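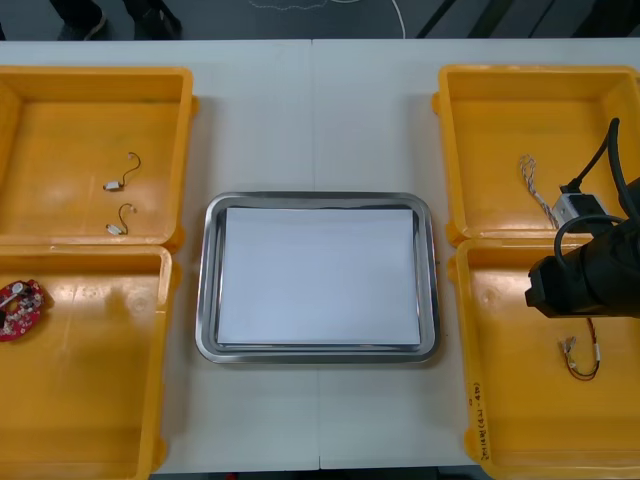
Page last changed: 18/10/2020

Sorting out a workbench drawer

Most small repairs get put off for the same reason. The part is in the house somewhere and it takes longer to find than the job takes to do. These notes are for a bench or a kitchen drawer that has filled up with screws, fuses, leads, washers and odd bits from things that were thrown out.

Emptying it

Take the whole drawer out and tip it onto an old sheet or a light-colored table. Small dark screws show up much better on white. Have a trash bag, a shoebox for things that belong in other rooms, and a few shallow bins within reach. Set a timer for 20 minutes. When it rings, stop and put away what you have sorted before you start on the rest. A half-sorted pile that gets left overnight usually goes back in the drawer as it was.

Make the first sort a rough one. Metal fixings in one bin, electrical parts in another, glue and tape in a third. Do not start matching screw sizes yet.

Bins and trays

Shallow bins work better than deep ones for small parts. If you have to dig, the bin is too deep or too full. Plastic is fine for nearly everything and can be washed in the sink with dish soap. Let the bins dry overnight before putting steel back in them, or you will have rust spots by August.

A metal tray is good for the job you are working on. Oil and grease wipe off it, and a magnet stuck to the underside will hold loose screws in place if the tray is plain steel. Many stainless trays will not take a magnet, so try it first.

The stacking bins from Tramdale have a lip on the front that catches on the one below. File it down a little and they slide properly. The Isberg ones are plainer and cost less, but the label slot is too narrow for masking tape.

Screws and nails

Keep wood screws and machine screws apart. Throw out anything with a chewed head, since it will only cause trouble later. Bent nails go too. Mixed nails that are straight can live in one jar.

For rusty screws you want to keep, soak them in white vinegar overnight, rinse, then shake them in a jar with a spoonful of baking soda and water. Rinse again and dry on newspaper. A drop of light oil stops them from rusting again.

Leads, plugs and circuit boards

Short cables tangle less if each one is folded once and held with a twist tie. Do not wrap them tight around your hand, as the wire breaks inside the insulation near the plug. Pick up a connector by the plug and never by the wire.

Circuit boards should lie flat with nothing heavy on top of them. Hold them by the edges. If you are keeping one as a spare, put it in an antistatic bag with a slip of paper saying what it came out of. A board with no label is no use to anyone after 2 years.

Old batteries should come out of the drawer altogether. Tape over the ends and take them to a battery drop-off.

Labels

Masking tape and a permanent marker do the job. Write on the front of the bin and leave the lid alone, as lids get swapped. Paper labels can be sealed with clear packing tape. To get old label glue off plastic, rub in cooking oil, leave it ten minutes and wash with hot soapy water.

Putting it back

Things used every week go in the front of the drawer. Heavy bins go on the lowest shelf. Leave one bin empty for parts you cannot identify, and go through it when it fills up.

Related pages: Cleaning paint brushes. Sharpening kitchen scissors. Drawers that stick.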